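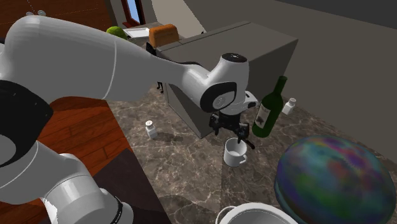 Delia from Varport wrote to us in January that a robot which has only practised in simulation is like a person who learned to swim from a book, and she wanted to know why we spend so many hours there. We get this remark often, so we begin our page with it.

About the Standasdale Group

We are a small research group working on one problem: how a robot arm can learn to pick up ordinary kitchen things when it has seen only few examples. We started with 2 desks in a shared office in Standasdale. Today we are seven people, and we have a larger room with a good window and a bad heater.

Our method is called Effiong. In most methods of this kind, the robot learns from complete demonstrations, from the first movement to the last. Effiong cuts each demonstration at the moment before the fingers close, and learns the two halves separately. The first half teaches the arm how to come near. The second half teaches the hand what to do when it is already near. We had the idea after many failed trials, in which the arm arrived well but the grasp was poor, or the opposite.

For training we use 582 demonstrations, all made by our own members in a simulated kitchen. A mug is our usual test object, because the handle can point in any direction and the rim is thin. We use two views of the work, one from further away and one from close to the gripper, and the second half of the method depends mostly on the close one.
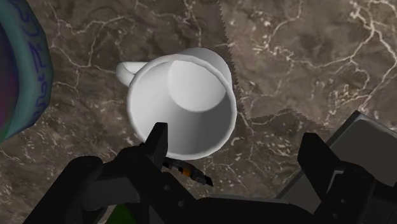

Does the method need the close view all the time? Only the second half needs it. During the approach the arm can work with the far view alone, and we switch over when the fingers are near the object.

Our last evaluation had 3,084 trials. The split version made fewer wrong grasps than the version trained on complete demonstrations, and the difference was largest when the mug was turned to a direction not present in the training. With tall and narrow objects we did not see a clear improvement, and we are still looking for the cause.

Visitors and students

We accept students for projects of one term or longer. You do not need to know robotics before you come, but you should be able to write simple programs and to keep a tidy notebook. Please write to us in English and tell us which part of the work interests you. We read all letters, but in the summer the answer can take some weeks.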